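Home | Bedding | Blankets | Care Guides | Stockists | Contact

Kereama Cotton Blanket

The Kereama is a mid-weight woven cotton blanket made for year-round use. It works as the top layer in summer and goes under a comforter in winter. We have sold it under the Foltow name since our first season, and the weave has changed only once, when Vesela Nikolaidis tightened the edges to stop them from fraying in the wash.
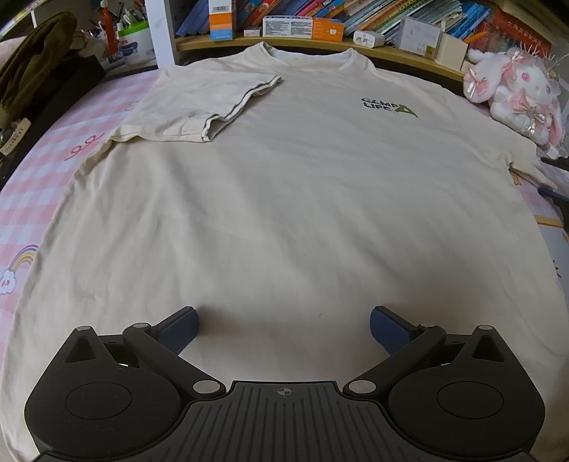

Cotton weight is 600 grams per square meter. The twin and full sizes are cut from one piece. The king has a center seam, stitched flat so it can't be felt through a sheet.

Wash warm with like colors and tumble dry on low. Expect some lint in the first two or three loads. Do not use fabric softener - it coats the yarn and the blanket will feel slick.

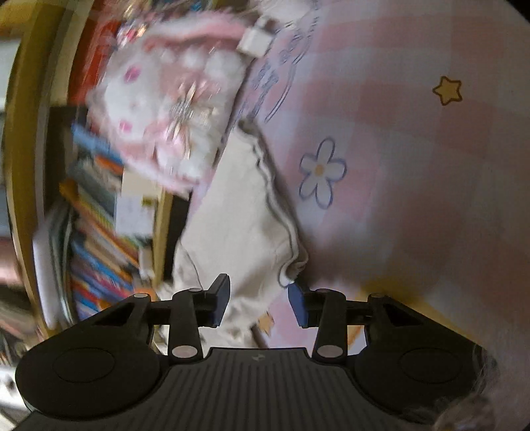
Shrinkage is around 2 percent after the first wash, and the listed sizes allow for it. Small pulls can be worked back through with a blunt needle. Do not cut them.

Stock is held at our Rurnora warehouse. Orders of 100 or more for guest houses and dorms are handled by Edin Karagiannis and ship on pallets.

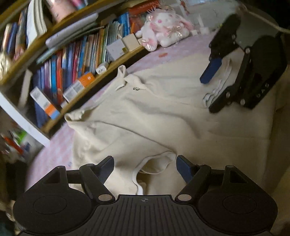

The Kereama comes in oat, slate and white. Oat is the one most people ask about, as it looks different on screen from one monitor to the next. It is a warm neutral, in the same family as the cream-beige sweatshirt on the bed, and white clothes laid on it will stand out a little. Swatches of all three are free on request.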